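24/06/2026

Older adults who had a whooping cough booster more than ten years ago may have little protection left, according to a study of 1,559 people in the towns of Partington and Prornside.

Researchers measured antibody levels in blood samples taken at local clinics. In the group whose last booster was over a decade old, 73% had levels below the cutoff the team used for recent protection. The study did not track who later became sick, and low antibody levels do not always mean a person will catch the disease.

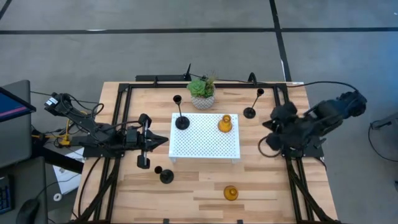
Whooping cough spreads easily within households, and infants too young to be fully vaccinated face the highest risk. The authors asked 300 of the participants about contact with babies, and many said they saw a grandchild every week. Most of that contact took place at home, often at a kitchen table or on the living room floor, where people sit close together for long periods.

The Istunness health office said it will offer boosters at 4 clinics starting in September. Residents can ask their doctor or pharmacist for the date of their last dose.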